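Home Tables Tops and Frames Finishes Spare Parts Ordering Contact

Bindow Table Top, Matte White

The Bindow is a flat table top for workrooms, classrooms, sorting areas and kitchens. Grurnholm supplies it as a top only or as a complete table on the Maksymiv frame. This page covers the top in matte white. For other colors see Finishes.

The top is finished on both faces, so it can be turned over when one side is worn. The mounting inserts go right through the core and are closed with push-in caps on the side not in use. Spare caps are listed under Spare Parts and are sold in bags of 4.

Surface

The finish is plain, with no grain, pattern or printed marking. It is smooth to the touch and has a low sheen. Under a single ceiling light it gives a soft, spread reflection without a bright spot, and small parts laid on it stay easy to find. The white is neutral. Under cool lamps it reads slightly blue-gray, and under warm lamps slightly cream. Customers matching the top to existing furniture should ask for a sample chip and look at it in the room where the table will stand.
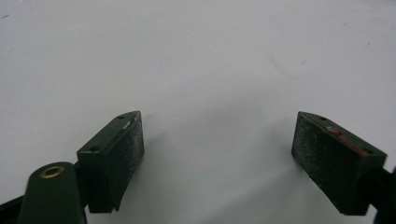
Top surface, matte white.

Small specks and faint gray smudges show more readily on this finish than on the mid-gray. Most are surface marks from handling or from rubber, pencil and dark plastics, and come off with a damp cloth. Marks that stay after cleaning do not affect flatness or load.

The finish has no coating that needs to be renewed. Do not wax or oil it. Wax fills the matte texture unevenly and leaves glossy patches that are hard to remove.

Wear

Each production run is tested with a weighted abrasive pad moved back and forth over the same strip. The strip is checked every 200 strokes under a low side light, and the test is stopped at 1,000 strokes. A run is released if the strip shows no break in the finish at that point. A change in sheen along the strip is allowed and should be expected in use wherever rough items are dragged over one spot for a long time.

Hard, sharp edges will scratch the surface. Dry grit trapped under a box or a tray does the same, more slowly. Cutting should be done on a board.

Containers, trays and bins

Plastic containers can be left standing on the top. Bins with molded feet or a raised rim leave no print under normal loads. Flat-bottomed containers with a recycled rubber base should be lifted now and then, as some rubber compounds stain pale finishes permanently. If a container is to stay in one place for months, put a sheet of paper or a felt pad under it, or choose the mid-gray finish.

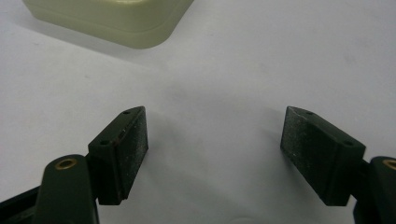
The same applies to adhesive labels and floor tape used to mark out positions on the top. Low-tack paper tape can be removed cleanly for several weeks. Vinyl tape leaves a residue along both edges, and the area under it may come up slightly whiter than the rest of the table after long use in daylight. The difference fades but may not disappear.

Load

The rated load is 200 lb, evenly distributed, with the top mounted on the Maksymiv frame and all fixings tight. The rating does not apply to loads placed on an overhang. It also does not apply to trestles or to frames from other makers, where the support spacing is outside our control. Do not stand or sit on the top.

Clamp-on lamps, vises and shelf posts may be fitted along any side. Use a protective plate between the clamp and the top, and tighten by hand only. Clamps with a small round foot will dent the finish if used bare.

Edges and corners

The edge band is the same white as the faces and is trimmed flush. Corners are rounded. The band is bonded along its full length and cannot be replaced at home, but a lifted section can be re-bonded at our Flullthorpe workshop if the core under it is dry and undamaged. Shipping to the workshop is at the customer's cost.

Tops may be cut down on site. A cut edge must be sealed the same day with the edge kit or with any clear, water-based sealer. Unsealed edges take up moisture, swell, and push the finish up along the cut. Cutting does not void the cover on the faces, but it does end the cover on the edge that was cut.

Assembly

Lay the top face down on a blanket or on its own packing. Set the frame in place with the cross rail toward the back. Start all screws by hand before tightening any of them, then tighten from the middle outward. The screws supplied are the correct length for the inserts. Longer screws will push out the caps on the upper face.

Turn the table over with two people, one at each end. Lift it and set it down on all feet together – dragging it over on one leg can pull an insert. Level the feet, check that the table does not rock, and tighten the screws once more after a week of use.

Cleaning

For daily cleaning use a soft cloth with warm water and a little dish soap, then wipe with clean water and dry. Pencil and crayon can be removed with a white eraser. For ink, use rubbing alcohol on a cloth, work from the outside of the mark inward, and rinse.

Do not use scouring powder, steel wool or the abrasive side of a sponge. Melamine foam blocks are abrasive too. They will take off most scuffs, but the treated patch becomes shinier than the area next to it and stays that way.

Wipe up coffee, beet juice, food coloring and hair dye without delay. Hot pans need a trivet.

Delivery and storage

Tops ship flat, face to face, with a foam sheet between them and board corners. Check the corners on arrival and note any crushed packing on the delivery slip before signing. Store tops flat and off the floor. Tops leaned against a wall for more than a few days may take a bow, most of which comes out again once the top has been screwed down to the frame.

Each top carries a batch code on the back edge. Quote it when ordering an additional top to be used alongside an existing one. White varies slightly between batches, and the Flullthorpe warehouse can usually pick from the same batch or a near one if asked before dispatch.

Related parts: Bindow edge kit, white. Bindow insert caps. Maksymiv frame, fixed height. Maksymiv frame, adjustable. Protective clamp plate, pair.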